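Handheld gripper loses soft packs when the jaws close at the tip

Posted by Jairo Ayala in Workshop Builds

I'm building a pair of hand-held parallel grippers for recording pick and place demonstrations at home. Two fingers per gripper, ribbed blue pads, screw pivots, trigger in the handle. The test load is snack packaging on a table with a white box next to it. Rigid items are fine. Film pouches are the trouble: I close on one end, lift, and the contents slide away from the pads until the pouch hinges and drops out. Pad length is 70 mm. Closing force is set by a return spring from the Powell kit, which I have not measured.

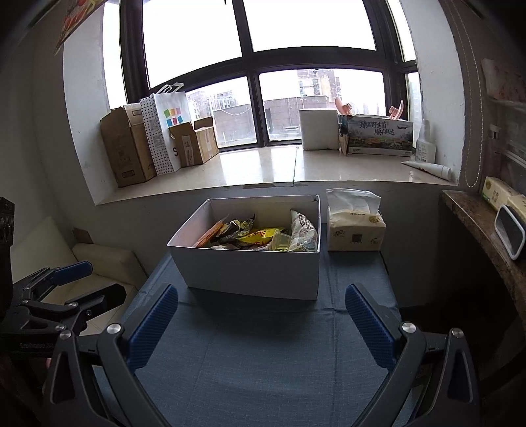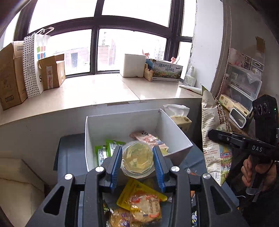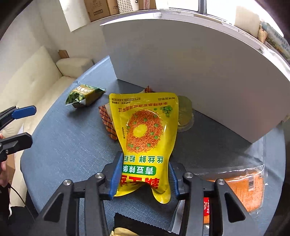 Top to bottom: jaws open, clear round container held, yellow pouch clamped at one end.

The round container has never slipped. The pouch drops in 21 of my trials so far, nearly always with the jaws at the very end of the bag. I tried a stiffer spring and it got worse - the film wrinkles, the pads ride up on the wrinkles and the contact patch shrinks. Before I cut new fingers, is this a pad problem or a force problem? I would like to keep the same pads for rigid and soft items, as swapping them between recordings means redoing the width calibration.

Meinir Prydderch

Mostly geometry, going by your third picture. The pads have the bottom of the pouch squeezed between them and it has bulged there. The film can fold but it can't stretch much, so extra force goes into pushing the filling out of the gap. Once that happens you are holding two layers of film against each other, and they slide.

Things to check, in this order:

Put the softer spring back. Close until the pads stop moving relative to the film, then stop. If your trigger has no detent, add a hard stop with a screw.

Check that the pads are parallel at the width of a pouch. On pivoting jaws they are parallel at one opening only. If yours are set for the round container, they will touch a thin bag at the tip or at the heel and nowhere else. Close them on a sheet of carbon paper and look at the mark. I had a pair from Vorkeck that touched along 2 ridges out of the whole pad.

Look at the direction of the ribs. Ribs at right angles to the pull hold film, ribs along it act as rails.

For the recordings, take the pouch nearer the middle, across the filling. That changes the demonstration, but a policy trained on end grips will copy the end grips.

Bleddyn Bellis

Just use softer pads. I printed mine in TPU and have no problems with chips or anything else. Double-sided tape under the pad also works for a while.

Gwawr Skyrme

Softer pads will help with film, but TPU covers a wide range of hardness and the infill matters more than the name on the spool. I would do the carbon paper test first. It costs nothing and it separates the two causes.

One addition on calibration. If width is read from the trigger, a soft pad under load gives you a wrong number, because the finger keeps moving after contact. Record the width at first contact and at full squeeze for one rigid block and one pouch. If the two readings on the block differ by more than 2 mm, fix that before changing anything else. The Batent finger drawings have a stiffening rib on the back for this reason. Slotted fingers flex more than people expect.

Jairo Ayala

Ran the carbon paper test on Sunday. Contact at the tip only, on both grippers. I have shimmed one of them at the pivot and left the other as it was for comparison. The softer spring is back in. Rib direction is across the pull, so I am leaving that alone. Block readings to follow when I find my calipers.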